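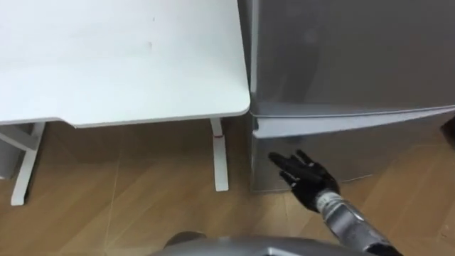 Projects > Student Reports > Robotics > Faresora: Final Report

October
By Dario Russo

1. Objective

Faresora is a door-opening task for a humanoid robot in a furnished room. The robot has to walk to a compact refrigerator, open the lower door with its right hand, and step back without touching the desk next to it. The course required one task with a fixed object and a moving base. We picked the refrigerator after the drawer task was assigned to another group.

The lower door was the harder choice. The arm has to work below the waist, and the base stands close enough that the torso takes up part of the head camera's view. The upper door was used only during the first tests of the hand controller and is not covered in this report.

2. Setup

The refrigerator stands directly to the right of a white desk, as seen by the robot. The front corner of the desktop nearly reaches it. We left this arrangement as it was. Moving the desk would have made the approach easier, but the task sheet says that furniture stays where it is.

The door has no bar handle that we could use. The lip between the two doors sticks out and gives the fingers something to work against. It is also the strongest visual feature on the front, which matters for Section 4.

The hand has four fingers and a thumb. All control software runs on Wuka, the lab's motion stack. Our own code is a planner layer called Tanoli, which picks the standing position, the arm path and the finger shape, and passes them down as timed targets. Demonstrations were recorded and sorted with Flurkulo.

3. Method

We recorded 400 demonstrations by teleoperation. Of these, 262 were kept. The rest were dropped for one of these faults:

- base moved while the hand was in contact with the door
- hand touched the desk leg or desktop
- operator paused with the hand out of the camera's view
- recording ended before the arm returned to rest

Each kept demonstration was split into approach, reach, pull and release. The reach phase starts with the hand open and the fingers spread. Early versions started with the fingers half closed, and the index finger tended to land on the door face and slide. Opening the hand earlier fixed most of this, at the cost of a wider path past the desk.

The arm comes in from the lower right. A path from the left would be shorter in joint space for some standing positions, but it passes between the desk leg and the refrigerator side, and there is not enough clearance for the forearm. Tanoli treats that gap as blocked.

The left arm is held at the side for the whole task. Using it to brace against the desk was discussed and rejected — a contact there would count as a failed run under our own rules.

4. Perception

The camera is mounted in the head and looks down steeply during the reach. Two problems came from this.

The first was reflection. The refrigerator has a brushed silver-gray finish and the forearm is also silver. In the first version, the segmentation step joined the forearm to the lower door in many frames and reported contact too early. We now mask the arm using joint angles before segmentation runs. The black hand was never confused with the door, though it was lost at times against the dark gap under it.

The second was the floor. The wood-look planks are laid on the diagonal, and the seams between them gave the line detector a large number of false edges. We limited the search to the region above the bottom edge of the door and looked for the bright stripe along the lip. This worked under the ceiling lights. It was less stable late in the afternoon with the blinds open.

5. Results

The final version was tested in 9 runs, all from the same marked starting point. The door was opened in 5 of them. We did not change any parameters between runs.

Three of the failed runs had the same cause: the fingers reached the lip but were too low to get behind it, and slipped off when the pull began. In the remaining failed run the base stopped too far to the right and Tanoli refused the reach. That is the correct behavior, but the planner had no step for trying a new position, so the run was ended by hand.

There was no contact with the desk in any test run.

6. Open issues

Finger height at contact depends on the pitch of the torso, which drifts slightly after walking. A short standing pause before the reach helped in informal tests, but it was added too late to be included in the results above. The pull also follows a fixed arc measured from this one door, so the code will need a new arc for any other refrigerator. The next group should start with the retry step. The relevant function in Tanoli is a stub and returns the original position.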